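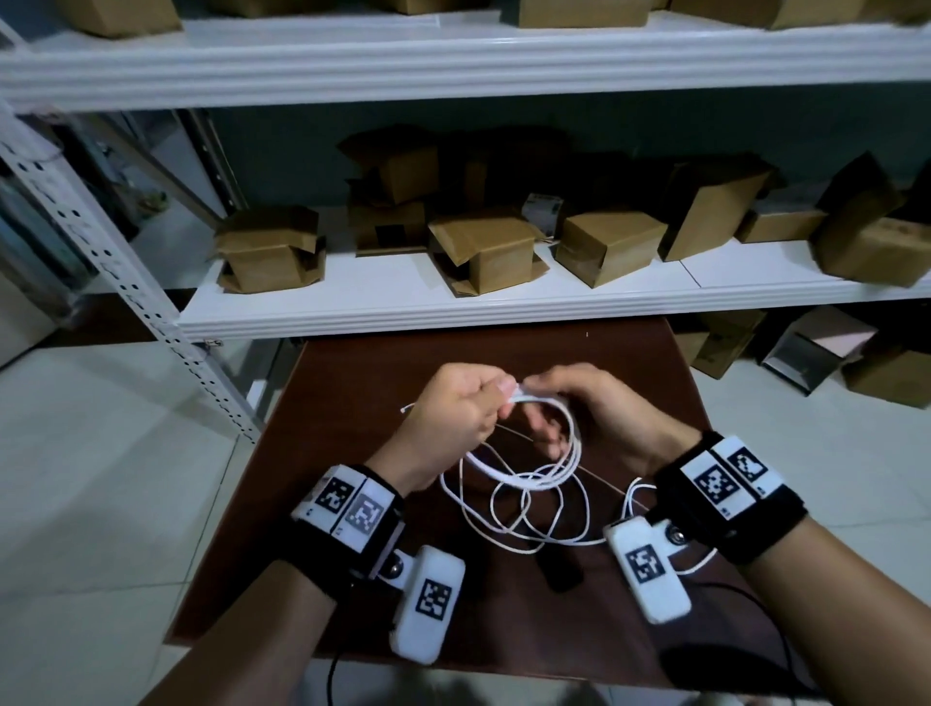
Figure 1. Untangling a long white cord at the sorting table, shelving behind.

Cord Rescue at Nolside: Project Report
Mar 11, 2020

Why we picked cords

Everybody in our class had the same drawer at home. You open it looking for one charger and pull out a knot the size of a grapefruit! When we were asked to choose a project on reuse for the spring term, our group went straight for that drawer. The Nolside storeroom had the grown-up version of it: carton after carton of donated cords, most of them thrown in together since December.

Our question was simple. What is the fastest way to get a tangled cord back to a neat coil without hurting it?

How we worked

We set up at the table in front of the white metal shelves, so the cardboard boxes were within reach. Each cord went on the tabletop by itself. We used 2 methods:

Pull method: find an end and draw it out through the knot until it comes free.

Loosen method: hold a gathered part in one hand, pinch the cord a little farther along with the other, and open the loops outward before going after any end.

We timed each cord with a phone, wrote the time on a paper slip, coiled the cord and tied it. Cords with cracked covering went in a separate box and were left out of the timing. In all we got through 52 cords, half with each method, and every one of them is in our table at the back of the report.

What we found

The loosen method won, and by more than we expected. Our total for the pull method was nearly 3000 seconds. The loosen method took 1074. Pulling feels quicker at the start (you get a nice long piece in your hand right away) but it tightens the small loops in the middle, and then you are picking at them with your fingernails.

Long, thin cords gave us the most trouble with either method. Letting the loops spread out wide on the table helped a lot -- when we tried it in our laps, new tangles showed up as fast as we cleared the old ones. A dark tabletop was great for white cords. Black ones were harder to follow, and we ended up putting a sheet of poster paper under them.

Problems

We did not sort the knots by how bad they were before we started, so one method may have gotten easier cords. We also got better with practice, and we did most of the pull cords first. Next time we would switch back and forth.

What's next

We want to try coil ties made from scrap fabric, and to see if a coiled cord stays coiled after a month in a box. The finished coils are labeled by length and are on the middle shelf for anyone at Nolside who needs one.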